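December 22, 2021
Notebook, sim bench. Visitors from Draltside.

Open afternoon. Had asked for 30 minutes and got 80, most of it spent waiting for the projector to accept that it was a projector. Drakari build pushed to the demo machine before lunch, against my own written advice from last time (see February entry, underlined).

Plan was the stacking task, simulated only. The real arm is still at Bruvcombe having its wrist looked at, and the visitors had been told this in an email that evidently went to the same place all our emails go.

Settings for the record: seed 835, colors and backdrop randomized between views, 3 camera presets. Somebody asked why we change the wall color. Gave the long answer about not wanting the policy to learn the wallpaper. Should have given the short one. The Kushwaha planner was running underneath and I didn't mention it, as it was behaving and I didn't want to draw its attention.

Slab and cubes, two views:

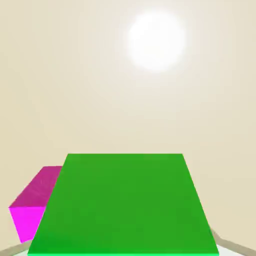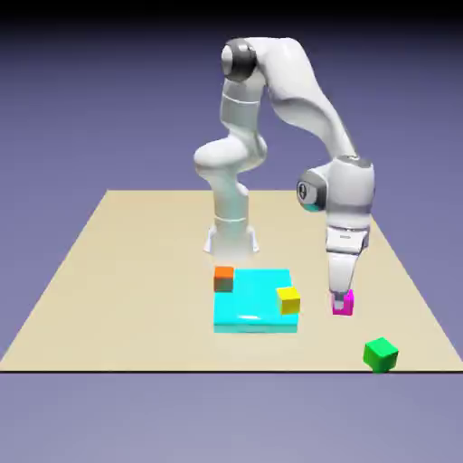

Kushwaha didn't see it that way when I wrote up the afternoon on the shared page. Their reply, more or less complete: a visitor who never hears the word planner will go home thinking the network does all of it, and then we get the phone calls. They would also like it noted that the grasp check is theirs, that it has been theirs since February, and that the slab was only put in the task because they asked for something wide and flat to plan around.

Noted. All of it noted. I'll put a line on the title slide.

Questions from the floor worth keeping:
— does it know what a cube is (no)
— can it do towels (no, and please stop asking us about towels)
— what happens if you move the slab mid-reach. Good question. Didn't try it with people in the room.

To do: save the demo config somewhere other than my desktop. Ask Bruvcombe for a date on the wrist — a real one. Close-up preset sits too near the slab for an audience, pull it back. Return Draltside's adapter, which I seem to have kept.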